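Draft report, 18 August 2019 – needs a proofread before hand in

# Working rules for the two-arm folding cell

## Why we wrote them

The Seltby cell had no rules when we started. Just a sheet taped to a cabinet that said "be careful". Our project was to write a short set of rules people would follow, then try them on a real task. Task we picked: folding T-shirts. Cloth is soft and cheap, so mistakes don't cost much. Good place to start.

We read the general guidance on collaborative robots first (long, mostly for factories). A lot of it doesn't fit small arms on a bench. Kept the parts about stopping, reach and who is in charge of the run.

## Rules, version 2

- One person runs the cell. Everyone else stays behind the floor tape.
- Hands out of the enclosure before motors go on. Say "clear" out loud.
- Check cable slack at the elbow and wrist with motors off. Replace any zip tie that has slid.
- Arms never cross over each other unless the script was tested at slow speed first.
- Grippers come down slow near the table.
- Stop, then reach in. Never reach in to fix a sleeve while its moving.
- Log every stop, even the dumb ones.

## Trying them on the shirt task

Start layout is one shirt spread out in the middle, the next garment off to the right, basket in the back left corner. The basket has to be empty at the start of a run or the count in the log is wrong.

The left arm works the middle of the shirt and the right arm takes the side nearest the other garment. This is where the crossing rule matters most, the forearms both lean in toward the same shirt.
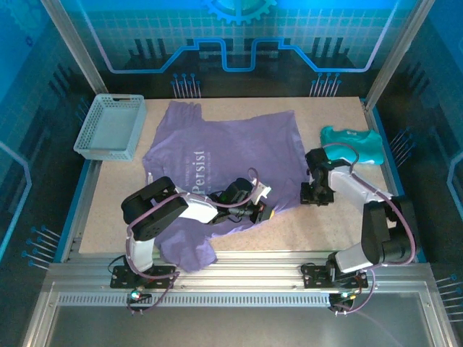 ## What went wrong

Version 1 had too many rules. People skipped the list. We cut it down and put the hands rule near the top.

The logging rule was the weak one. People logged big stops and forgot small ones – we only noticed when the Vekia log file and the paper sheet didnt match. Fix for now: paper sheet gets filled in before motors go back on.

Also the hem. If it hangs over the front rail someone always wants to tug it straight. Added a note: leave it or stop the cell.

## Still to do

- Shorter wording for the cable check
- Ask the Nindadstead lab if they will try the list too
- Version 3 by October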